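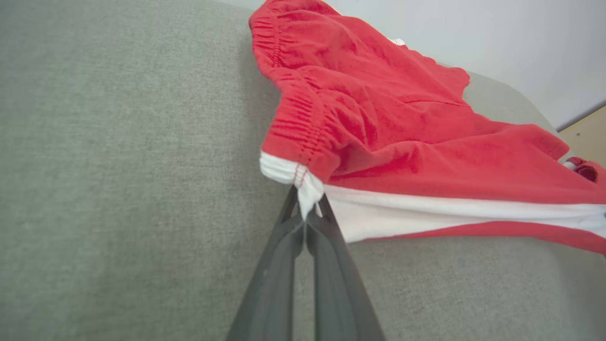 2 min read

Flirgate Basketball Club
Minutes of the uniform and laundry meeting, November

The meeting was opened at 6:40 in the evening in the club lounge. The minutes of the last meeting were read and accepted with one correction: the lockers in Ponis hall are 78 in number, and the earlier minutes said 87.

1. Washing of the red uniforms
It was reported that several families are still washing the red sets together with light clothes. The shorts have a white stripe near the hem, and after some washes with warm water this stripe becomes pink. It was agreed that all red sets are washed in cold water, inside out, and without softener. The meeting did not agree about the dryer. Two members use it on low heat and have no problem with the elastic, and one member is strongly against it. This point stays open until we receive an answer from Morelli, who supplied the sets.

2. Folding
The secretary showed how to fold the shorts on the big gray seat in the lounge. The waistband is pulled flat first, then one leg is laid over the other, and the hem is made straight by holding the corner of the white stripe. The jersey is folded with the letters inside so that the print does not rub. Members asked for this in writing and it will be put up beside the washing machine.

It was asked again that nobody leaves shirts and shorts on the seat in a heap after sorting. Whoever sorts them should also fold them the same evening.
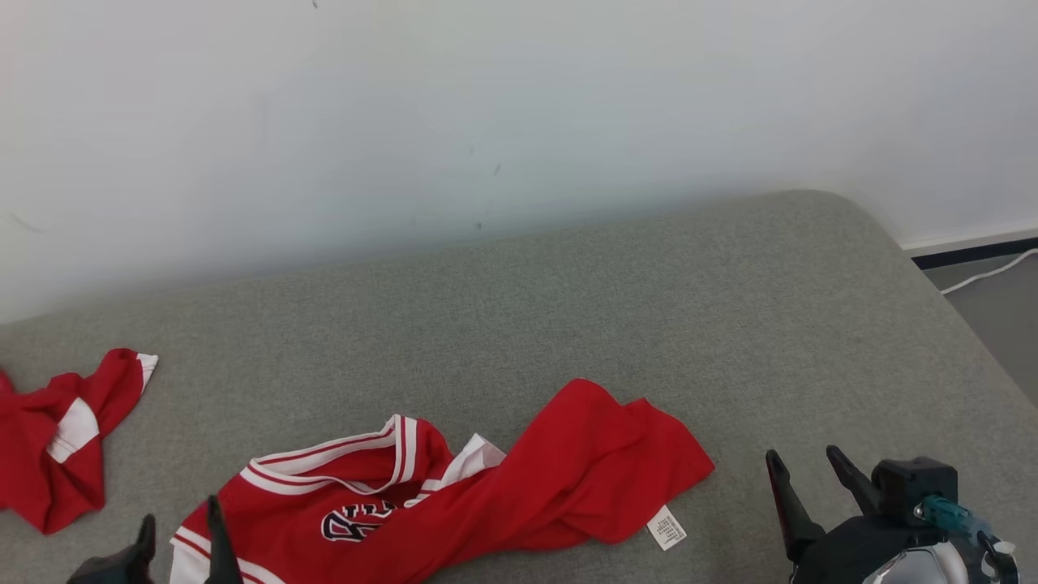

3. Missing and damaged pieces
The list of the club has 197 pieces of clothing. Of these, 31 were not returned after the Flondbridge tournament. A reminder will be sent to the parents. Pieces with loose trim at the neck go in the repair bag and not back in the locker. The care label should stay in the jersey, also when players find it uncomfortable.

4. Money
The budget for repairs and detergent is 140 dollars until the end of the season. A request to buy new storage boxes was moved to the next meeting.

5. Other matters
The lounge key must be returned to the hook after use. The wall behind the seat has a few marks and it was asked if there is paint left from the summer. The secretary will look in the store room.

The meeting was closed at 7:55.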